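Sorting and Storing Shared Tools in a Lending Library
Project report, Module 4: Local Services
February 18, 2023

1. Background

A tool library works like a book library. Members pay a small yearly fee and borrow things they would otherwise buy and use once or twice. Our group chose the Herum tool library for this project as it is a short bus ride from the college and has kept written loan records from the day it opened. We wanted to find out how small items are stored, how often they go missing, and whether a change in storage would make a difference.

The library has 548 members. Its stock list runs to 1234 entries, from ladders and carpet cleaners down to single screwdrivers. We left out anything with a motor and anything too large for a shelf, which left 992 items. Most of our work concerned the smallest of these: folding rules, pocket knives, hex key sets, small pruning saws and similar.

2. Method

We visited the library on four afternoons. On the first visit we copied the loan records into a spreadsheet and checked the stock list against the shelves. On the other three we sat near the desk and noted how long it took staff to find each item a member asked for. We started timing when the member finished asking and stopped when the item was on the counter.

We also handed out a questionnaire and got 40 back. It had six questions, one of which turned out to be badly worded (see section 5).

The three storage methods in use at Herum are:
Wall boards with painted outlines
Kuhlmann drawer units, labelled on the front
Open bins on shelves, sorted by type

3. Findings

Wall boards were the quickest. Staff could see at once whether a tool was in or out, and the item was usually on the counter before the member had finished getting their card out. The drawback is space. The boards fill one whole wall and hold fewer than a quarter of the items we looked at.

The drawers were slower than we expected. Labels had been written by different people over several years, and the same kind of item could appear under two or three names. Hex keys were in a drawer marked "Allen keys" and also in one marked "Bicycle". A few drawers had lost their labels altogether. When a tool was not in the first drawer opened, the search took up to five minutes.

Open bins came somewhere in between. They are cheap, they can be lifted down and carried to the counter, and members like being able to choose for themselves. Folding tools suit them well, as a closed tool takes up little room and has no exposed edge.

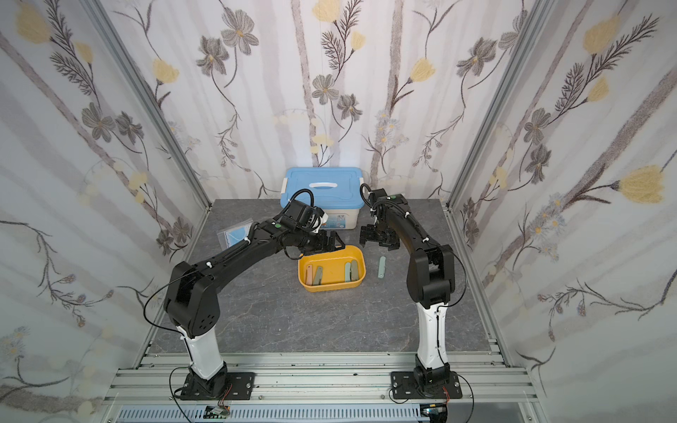 The main problem with bins is that tools come back to the wrong one. On our first visit we found wood files among the paint scrapers and a tape measure in with the saws. Staff put this down to busy Saturday mornings, when returns pile up on the counter and are put away in a hurry. The loan records support this — most items listed as missing had last been returned on a Saturday, and many were found later on a different shelf.

We had thought that theft or forgetfulness would be the main cause of loss. The records show very little of either.

4. The colour trial

One member of our group suggested marking each tool with the same colour as its bin. We tried this with two shelves, using Clevex tape on the handles and a strip of the same tape on the front of the bin. Marking took one afternoon. We then left the shelves alone for two weeks and went back to check.

Fewer items were in the wrong place on the marked shelves than on the unmarked ones. The tape held well on plastic handles and badly on oiled wood, where it had started to peel. A staff member also pointed out that red and green would be hard to tell apart for some people, so we would add a printed number if we did this again.

5. Limits

Two weeks is a short trial, and it was done in winter when garden tools are hardly borrowed. April would have been a better month. Question 4 on our form asked whether storage was "clear and safe", and several people wrote that it was one but not the other. We have left that question out of the results.

We did not look at cost in detail. A quote from Groletti for new drawer units arrived too late to be included.

6. Recommendations

Keep the wall boards for the most borrowed items.
Agree one name for each type of tool and relabel all drawers.
Extend the colour marking to all bins, with numbers added.
Put a returns trolley by the door on Saturdays, so that sorting can be done after closing.

The library has said it will try the trolley first — it already has one in the back room.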